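March 3, 2022

I've put off the arm decision since last June, and now the Skireck quote runs out soon, so I spent the evening with the numbers again. The job hasn't changed: a dark rod lying on a surface, a gripper coming down over it.
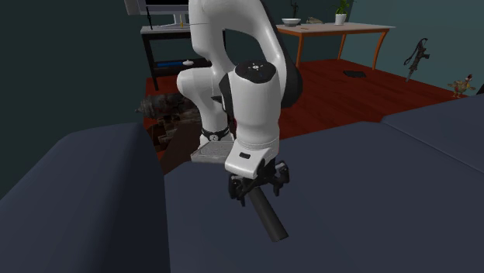
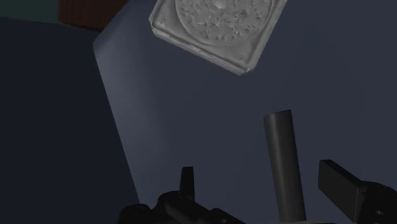

Both simulated, gripper open, dark rod.

**Filed under: Buying & Budget**

A simulation costs me electricity. The arm costs a lot more, and the quote is written so you stop reading at the first total. Skireck wants 30 percent up front. The gripper is a separate line. So is the mounting base, so is "commissioning," and after the first year there's a support plan priced at 20 percent of the hardware. I asked what support covers and got a brochure.

Bimus came in lower, with a lead time of 30 weeks. I don't believe the 30. A shop in Prillstead ordered from them and waited almost a year for a controller.

Then there's Meesuk, who will rent me an arm by the month with a minimum of 5 months. On paper it's the worst deal of the lot. I keep coming back to it anyway, mostly for the right to send the thing back.

What I don't trust is my own sim. Friction in there is a number I typed in – a real rod on real upholstery may slide, roll or sink in a bit, and no vendor has offered to test that before taking a deposit. I've asked all of them in writing for a trial pick with my rod. If none say yes by the time the quote lapses, I'll let it lapse and price the rental properly, shipping included.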